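Ticket 1716: Gripper drags extra items when picking from mixed laundry
Project: Kakari (home laundry sorting)
Status: Open, workaround in place
Opened by: Desta Hadgu
Assigned to: Obsa Nigatu
Watching: Tiruwork Gebremichael, Gemechu Lencho

Summary

The picking policy takes hold of cloth reliably but does not take hold of one item reliably. When the pile is mixed (thin knits, towels, shirts), the fingers close on whatever stands up highest. Sometimes that is a corner of the item we want. Sometimes it is a twisted end that belongs to something further down, and the rest of the pile comes with it. The sorting step then sees two items as one and puts both in the wrong bin.

Steps to reproduce

1. Tip a mixed load out without shaking it.
2. Run the sort routine at normal speed with the February weights.
3. Watch the first lift. If the second item is going to come along, it usually does so there.

Expected: one item lifted clear, looked at, placed.
What we get: one item lifted with another hanging from it, or a lift that stalls and times out at 21 seconds.

Log

Desta Hadgu, 9:10 am
Reproduced with the load from the Alemayehu apartment. Did not reproduce with the test load, which is all hand towels of the same size. I think we have been testing on laundry that is too easy. Nothing in the test load has sleeves, straps or a loose end, and none of it has been through a dryer together with the rest.

Obsa Nigatu, 9:45 am
Checked the finger force first. It is at the normal setting. Raised it one step and ran again, same result. Lowered it one step and the thin knits slipped out. Put it back where it was. Force is not the problem, so please don't change it while this ticket is open.

Desta Hadgu, 10:20 am
Went through the hand-held demonstrations we trained on, looking for ones where the person takes a narrow bunch of cloth and not a flat fold. There are 2,120 in the set. Narrow grasps are in there, but they are all labeled "pick" the same as everything else, so the policy has no way to tell a good narrow grasp from a lucky one.
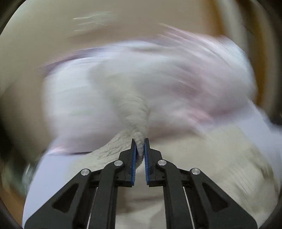
The other thing I noticed is what people do with the rest of their body. A person who picks up a twisted end gives it a small tug, waits to feel whether the pile moves, and lets go if it does. Our fingers have no sense of that. They close, the width reading says there is something between the pads, and the arm goes up. By the time the camera shows that the wrong thing is coming along, the lift is half done.

Gemechu Lencho, 11:05 am
Can we use motor current on the lift as a weight check? A shirt and a towel together should read heavier than a shirt.

Obsa Nigatu, 11:30 am
Tried it. It catches the worst cases. It does not catch a sock inside a shirt, and it gives false alarms on jeans. Current also jumps when cloth is rubbing on the side of the container, so anything near the wall reads heavy. I would keep it as a warning and not let it stop the run.

Tiruwork Gebremichael, 1:15 pm
Question from the customer side. Altico wants to know if they can put this in two homes for a trial. What do I tell them?

Desta Hadgu, 1:40 pm
Tell them towels and sheets, yes. Mixed clothes, no. With a person in the room it will get through a mixed load slowly, and the person will have to step in. I would not call that doing the laundry. Somebody who has to stand there may as well sort it themselves, and they would be finished sooner.

Nattawut Sitthichai, 2:00 pm
Joining from the Nulex side, where we have the same fingers on a rag sorting line. We see this too. Two things helped us:

Spread first, pick second. We added a sweep that flattens the heap before any lift. It costs time, but fewer pieces come up together.

Ask for a new camera view after a short lift. Go up a hand's width, stop, look, then decide. If the pile moved, open the fingers and try another spot.

Neither one fixes it. Our line still has a person at the end of the table, and her main job is pulling pieces apart. Rags are also easier than clothes, as it doesn't matter to us if one gets stretched.

Obsa Nigatu, 3:25 pm
Added the short lift and stop. Better on shirts. Small pieces are still hard. With a small piece lying on top of a big one, the fingers can get the small one by itself, but only if they come in at the right height. A little too low and the pads take the big one as well.
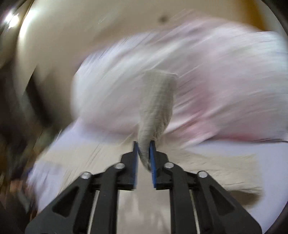 Grey strip held between the blue pads, pink garment behind it.

Grasps like this one are what I want more of in the training set. The small piece is the target and there is larger cloth close to it on every side. I have started going through the demonstrations and tagging them by hand. It is slow, because in many of them the cloth is blurred and I have to step back and forth to decide what is being held.

Desta Hadgu, 4:10 pm
Agreed on tagging. Suggested labels: flat fold, corner, narrow bunch, small on large. Leave out anything you can't decide on. A wrong label will hurt us more than a missing one.

Tiruwork Gebremichael, 4:30 pm
Told Altico towels and sheets only. They are fine with that for now but will ask again about clothes. They also asked about folding, and I said that is a separate project.

Workaround

Run with short lift and stop turned on. Shake out the load by hand before starting. Keep socks and other small items in a separate load. Leave the current check on as a warning only.

Still to do

Finish tagging the demonstrations (Obsa)
Replace the hand towel test load with a real mixed load (Desta)
Try the sweep before the first lift (Gemechu)
Retrain and rerun the steps above on the Alemayehu load

Related tickets
Finger pads pick up lint, width reading drifts
Sort routine times out on fitted sheets
Dark clothes not seen against dark container
Current warning triggers on jeans
Request: second arm for pulling items apart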